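Teleoperated demonstrations for rack servicing: progress report, September 2020
Prepared for Vasanthi Nambiar, Resness fund

We've had a very good stretch, and I'm delighted to report that the first demonstration set is finished! Eldana Birhane and Tirta Sumampouw drove the simulated arm by remote control through 300 attempts at the rack task, and we kept 199 of them for training. Most of the rest were dropped for long pauses or clumsy regrasps.

Tirta's change to the hand controller made the biggest difference. Small wrist turns now carry over at half speed, and new operators settle in after six practice runs — Murdo Rutherford had never steered an arm before and his later runs went straight into the set.

We also varied the room around the table: walls, flooring, lighting. Chaltu Dinsa wants the policy to stop leaning on the background, and I think she's right.

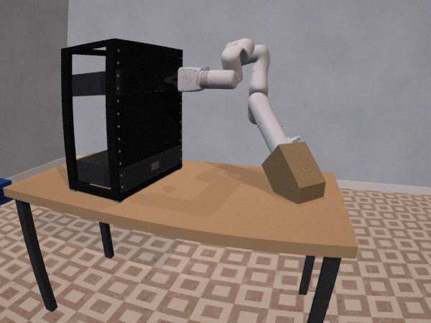
Simulated arm with its gripper at the right edge of the equipment rack.

Still open: contact with dark panels is hard for operators to judge on screen, and we are testing a second viewpoint. Next comes the larger collection at Tenduvcombe, with a target of 2000 demonstrations by February. We'd love to have you try the controller when you visit.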